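From: Umberg workroom
To: Cimska-list
Date: November 2025
Subject: Re: Clearing the worktable

> We have the same trouble at the Tedesco end. Everything gets put down
> on the table and nothing gets put back. Does anyone sort by project,
> or by type of thing? We tried boxes by project in June and gave up.
> Also, are the red clips yours or ours?

By type works better for us. Tape goes with tape, whether it is packing tape or the small rolls. Scissors go on the hook by the door. Clips are the worst of it, because people drop a few wherever they happen to be working and they end up in little piles.

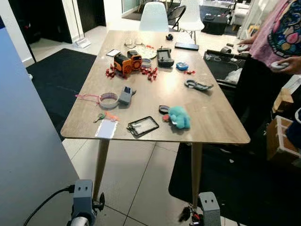 Phones and glasses are personal and should leave with their owners. If they are still there at closing, put them on the shelf and not in a drawer. Last time a pair of glasses spent 9 days under the Plikimura paperwork.

The clips are ours. We ordered a box of 1,000 and there are 210 left in it, so the rest are on tables somewhere, including yours. Please send back any you find. A small tin with a lid is fine for them.

I have 4 empty trays here if Tedesco wants them. They stack, but the lids don't fit very well. Let me know before the next Plikimura run and I will put them in with the packing tape.

Umberg workroom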